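Gallery: The Great Drawer Clear-Out

Every workshop has a drawer for things that don't belong in the other drawers. Ours at Vovov had a whole cabinet. It has 64 drawers, came secondhand from a sewing supply store that was closing down, and for years it took in whatever was left on the bench at closing time. The labels were optimistic. "Springs" held tea bags. "Tea bags" held fuses, and one spring.

In April Periklis Ververidis went looking for a hose clamp, spent 26 minutes not finding one, and bought a new one on the way home. The next morning he announced that we were going to sort the cabinet. He used the word "we" the way people do when they have a dentist appointment later.

The rules were simple enough to fit on the back of an envelope, and that's where they still are. Anything we could name went back in a labeled drawer. Anything we couldn't name got 20 seconds of discussion and then went in the Appiah tin, a big old cookie tin that is now much heavier than it was when it had cookies in it. Anything sticky went in the trash, with no appeals. I appealed twice and lost both times.

We learned a few things about ourselves. We own a lifetime supply of rubber feet. We have the manual for a Bruva desk fan but no desk fan, and the key to a Luluvance filing cabinet that left the building before I did my first day here. We also have strong feelings about washers – Periklis sorts by size, I sort by shininess, and there is now a drawer for each school of thought. 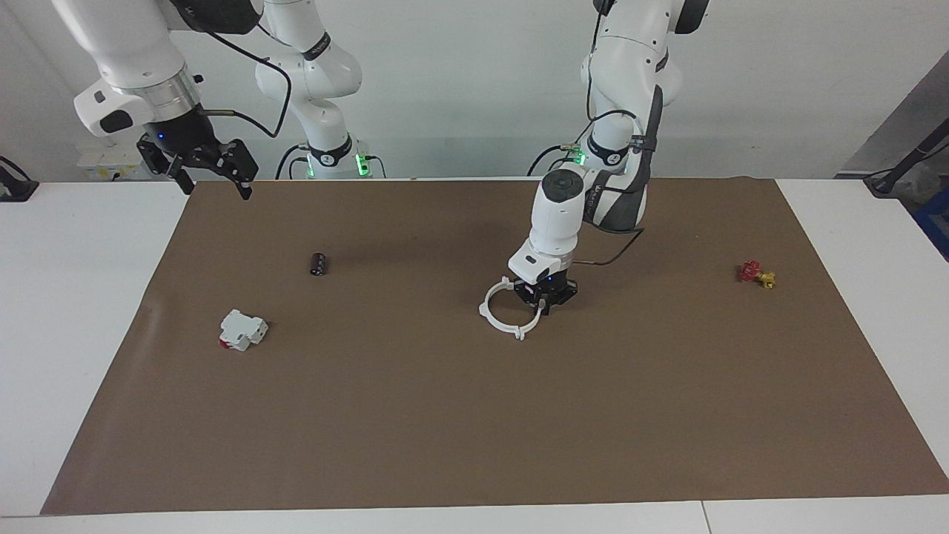 Clamps get their own drawer now, on the top row, at eye level, where even a man in a hurry can find them. The brown paper was my contribution, because small black parts have a way of vanishing into any surface I put them on. It covers a good stretch of both white tables. The white ring lying open on it, with the little tabs at its ends, counts as a clamp under the envelope rules. The little black cylinder over to the left looks like a capacitor to me. Periklis wanted the full 20 seconds on that one.

Still to be sorted: the bottom 3 drawers, which don't open.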